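Talked to Maribel Escobar for a bit over coffee, writing this up fast before I lose my own notes. She runs a small upholstery shop in Tusdale and has been redoing couches and dining chairs there for years. Two rooms and a loading door.

First thing I asked was how people decide between fixing and buying new. "They don't decide," she said. "They call me and want me to decide." She asks for the frame first. Has them lift one front corner. If the other front leg comes up quick, good frame. If it stays down and the thing twists, she tells them to save there money.

Prices are up. A full couch at her shop starts at 2000 now, fabric not included. Loose cushions a lot less. The last bill she wrote was for 772, three seat cushions and new zippers, and the customer drove over from Nanley to get them. 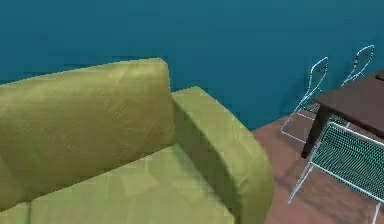

Foam is the part she gets worked up over. Cheap foam goes flat in the middle and people blame the cover. "I had a man yell at me over wrinkles," she said. "The fabric was fine. It was sitting on nothing." She wraps the new foam in batting, cuts it a little big, stuffs it in tight. Takes two people some days.

The other person is Gebremedhin Demissie, who came to her from a car seat place in Brikow. He does most of the sewing. Quiet guy, but he had plenty to say on thread. "Cotton thread rots. You open a seam from years ago and it is dust," he told me. Polyester for everything, outdoor or not.

Color? Maribel says order a big swatch and leave it on the arm for a week. Morning, night, lamps on. People pick from a little square in the store and then its all wrong at home.

August is her worst month – everyone wants it done before school starts, and the fabric mill is slow. She's booked more than 3 weeks out already. Leather she won't touch anymore. "My hands," she said, and held them up. She sends that work to a guy in Cozma.

Then the phone rang, someone with a recliner, and she went to get it.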